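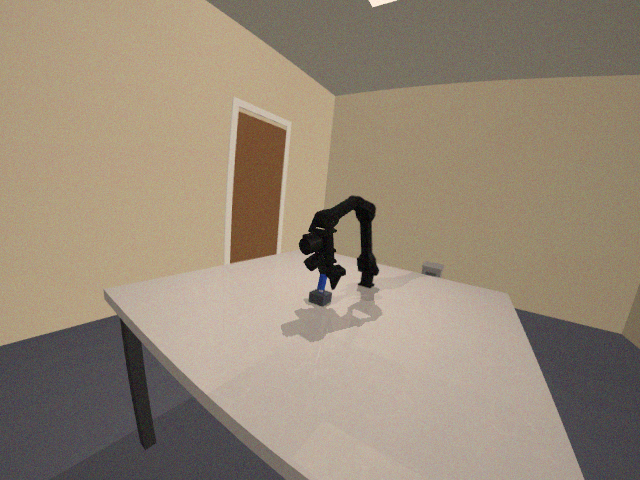
A black arm over the block and blue peg in a simulated Flavis cell. Render: Grumdale

Automation > Products & Services
2 min read
March | By the Dokberg newsdesk

Grumdale has put its Flavis peg-and-block package on general sale, after a winter of closed trials. It's a simulation kit. You get the arm model, a table, a plain room and a set of insertion tasks to run before any hardware is ordered.

Price is $400 a seat per year. Schools pay the same for 6 seats, which will get noticed.

We had a trial login for an afternoon. Setup took some 16 minutes, most of it download. The basic task, blue peg and small dark block, loads first and is the one to learn on. Block position and peg tilt can both be changed from a side menu. Lighting too, altho the shadows slow things down on an older laptop.

Gripes: the manual is thin. Contact settings are buried. No undo in the scene editor, a real pain.

Keskinen, the main rival, charges more but throws in phone support. Grumdale offers email only, replies promised within 8 hours. Ours came in under that.

Existing trial users keep there saved scenes and can upgrade from the account page. A version with a second arm is planned for fall, no price yet.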